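**1/** So we spent the summer teaching a simulated robot arm to pick things up off a sofa, and the most useful result came from making it worse at its job. Thread.
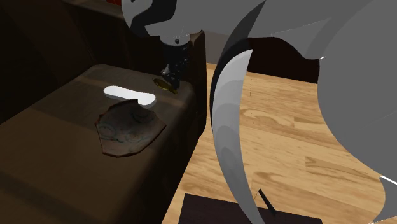
**2/** Some background. Everyone in our corner of the field trains pick-up policies in simulation, then reports one number: success rate. Ours was very good. We were insufferable about it for most of June.

**3/** Then Lauri Kauppinen, who joined the group in spring and has not yet learned to leave a good number alone, asked what the policy did in the half second before the fingers close. I said "it grasps the object." He said "yes, but how does it know?" I said I had a meeting.

**4/** I did not have a meeting. I went and looked at the logs.

**5/** What the logs showed: the policy picks a spot from far away, commits, and closes its fingers on that spot like someone signing a lease without visiting the apartment. When the spot is right, great. When it's off by a little, it closes on air with complete confidence and lifts the air.

**6/** Our success rate hid this because the sim gives the policy perfect camera calibration. It never had to look twice. Why would it? I wouldn't either.

**7/** So the method, which we call Lencho (short for nothing, please stop asking), is simple enough to fit in a post: during training, we shift the policy's idea of where the object is, at a random moment on the way down. Not at the start of the episode. Partway.

**8/** Shifting things at the start is old news, people have done that forever and it helps some. But a shift at the start just gives you a different, equally trusting plan. Moving the estimate mid-descent means any plan made early is now wrong, and the only way out is to check again near the object.

**9/** The sofa setting is Terell, our living room environment. We like sofas because they're awful. Dark cushion, dark backrest, shadows across everything, an armrest waiting in the corner for the gripper to run into. A tabletop is a gift by comparison.

**10/** Objects are a mixed bag on purpose. A fat white thing shaped a bit like a bone, bright as a headlight against brown upholstery: easy to see. A jagged brown piece of what might once have been a plate: much harder, nearly the cushion's color in places and no two edges alike. And thin little yellow ovals that end up way at the back by the armrest, where the fingers cover part of the object right when you'd most like to see it.

**11/** That last one is the whole paper, really. The closer you get, the more your own hand is in the way. A policy that looks once from far off doesn't care. A policy that needs to look again has to learn *where* it can still see from.

**12/** Setup, for the people already typing: 34 objects, 700 test episodes per condition, same network, same training budget. The only difference between the two policies is whether we lied to them on the way down.

**13/** With perfect calibration, Lencho is slightly worse than the baseline. I want to put that up front before somebody on Wednesday's reading group call does it for me. It's also slower. It hesitates. Watching it is like watching my dad parallel park.

**14/** Now knock the camera off by 10 millimeters at test time, which is a very ordinary amount of off. The baseline falls apart. Lencho loses a few points and carries on. At 30 millimeters both are bad, but one of them is bad in a way you could publish.

**15/** The part I didn't expect: nobody on the team told it to pause. We expected a smooth correction on the way down. Instead it stops just above the object, shifts sideways a bit, then closes. There's no reward for stopping. It costs time, and time is penalized.

**16/** Lauri's theory is that the sideways shift is how it gets the fingers out from in front of the object. My theory is that Lauri is right but I'd like three more ablations before I say so where he can read it. (Hi, Lauri.)

**17/** We ran one of the three. If you freeze the view for the last stretch of the descent, the sideways shift goes away over training and the robustness goes with it. So it does seem to be looking at something. That's as far as I'll go.

**18/** Things that did not work, in the order I was attached to them:

- A learned "confidence" output. It was confident.
- Shifting the estimate several times per descent. The arm just hovered over the sofa until the episode timed out.
- Starting with small shifts and growing them. Two weeks of my life, same result as not bothering.

**19/** Caveats. This is all in sim. The cushion in Terell is stiffer than any sofa I've owned, nothing sinks into it, and nothing rolls down the gap at the back, where every real object on every real sofa eventually lives. We have not solved the gap.

**20/** Real arm tests are planned with the folks at Clelton, who have the hardware and also, I'm told, a truly terrible couch. August if the shipping works out. Compute was on the Zurkance cluster, which went down only twice, both times on the night before something was due.

**21/** Code goes up once I've renamed the variables. There is one called `lie_to_robot` and another called `lie_to_robot_but_later`, and the second one is the contribution.

**22/** Questions welcome. If yours is "did you compare against just calibrating the camera properly," yes, it works great, and I'd love to meet the lab where it stays that way – drop me a line, I'll bring my own screwdriver.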